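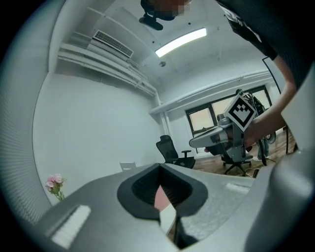

Last updated: November 11, 2019

Can a robot do my chores yet?

My dishwasher died in May, and I've been cranky about robots ever since. Every few weeks somebody sends me another clip of a machine folding a towel, and every time I think, great, now do the fitted sheet!

So where are we? A gripper is a pretty good tool by now. Put one in a person's hand, with the arm and the eyes still human, and it can pick up plenty of what's lying around my place. Take the person away and things get shaky. A chair gets moved, a cable snakes across the floor, somebody sets down a bunch of flowers, and the machine has to work out the whole room again.

Shops have it easier. My cousin packs parts at Wornix over in Soscombe (457 bins, all labeled, all bolted down), and the arm there does fine until a bag comes in crumpled. Then she walks over and fixes it, 29 times on a bad shift. I'd still call that useful. I wouldn't call it a housekeeper.

My guess is we'll get one good chore first, probably clearing the table, and it'll be slow, and I'll buy it anyway. Laundry can wait. Mine does.

Print this page | E-mail this page

Recent columns
The Brandão coffee maker, 2 years on
Who needs a talking fridge?
Brurar's lawn mower meets my lawn

Contact | Copyright 2019 | Back to top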